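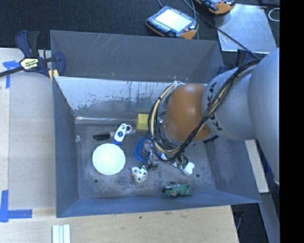
Evening talk, parents and governors, Pandska library - 23/09/2024

Start without slides. Say hello, thank Kirstin Mackay for the room and the biscuits. Check they can hear me at the back.

OK so, I run the after-school coding club at Haline Primary, and I've been asked to talk about what children of seven or eight make of it when a computer gets something wrong. I'm not a researcher. I teach Year 3, and I've got a lot of sticky notes.

Ask for hands up: who's heard a child tell a tablet off? (Wait. Somebody always has a good one. Let them tell it.)

First story - the toast. I ask the children to write instructions for making jam on toast and then I follow them to the letter. "Put the jam on the bread." So I put the whole jar on the bread. They shriek, they love it, and then a boy at the front said, quite crossly, "You knew what I meant!" I want to stay on that for a minute, as it's the best sentence anybody has said to me in this job. He's right, I did know. The computer wouldn't have. Most of the first half term is spent on that gap.

Second story - the turtle. We use a drawing program where you tell a little turtle to go forward and turn. Anwara Ranasinghe, who does the club with me, had a group trying to draw a house. The roof came out sideways every time. One girl decided the turtle was tired and gave it a rest. Closed the laptop lid, waited, opened it again. Sideways roof. She wasn't bothered at all, she just thought it needed longer.

(Pause here. Don't rush into the explanation like I did at Zunton.)

What I used to do was jump in and say "no, you typed the wrong number". What we do now is ask her to be the turtle. Up she gets, walks it out on the carpet, turns the way the program says, and ends up facing the radiator. Big grin. "Oh, I told it wrong." It took the whole session and I'd spend it that way again.

Bit about the words we use. I used to say "it doesn't like that" about error messages. I still catch myself! Gerrit Dierckx came to watch us in June and wrote down every time I said the computer wanted something, or thought something, or was being silly. He got to 19 in an hour. I was mortified. I haven't stopped completely, but I do try to ask "who wrote this bit?" at least once a session, and the children have started asking it back, about games and adverts and the till at the supermarket.

Someone will ask about cost. The program is free. The laptops are the old ones from the office, and we have 8 for the club, so they work in pairs. I prefer pairs anyway - one types, one argues.

Someone will also ask whether it's just more screen time. Fair question. Half of what we do is on paper or on the floor. Offer to show the sheets afterwards (they're in the blue folder, remember to bring the blue folder).

If there's time, do the toast with a volunteer. Bread, jar, spoon, wipes. If Barry Mottram offers, let him, he's very good at being literal.

Finish with the sign-up sheet for next term, then questions. Chairs need stacking before we go.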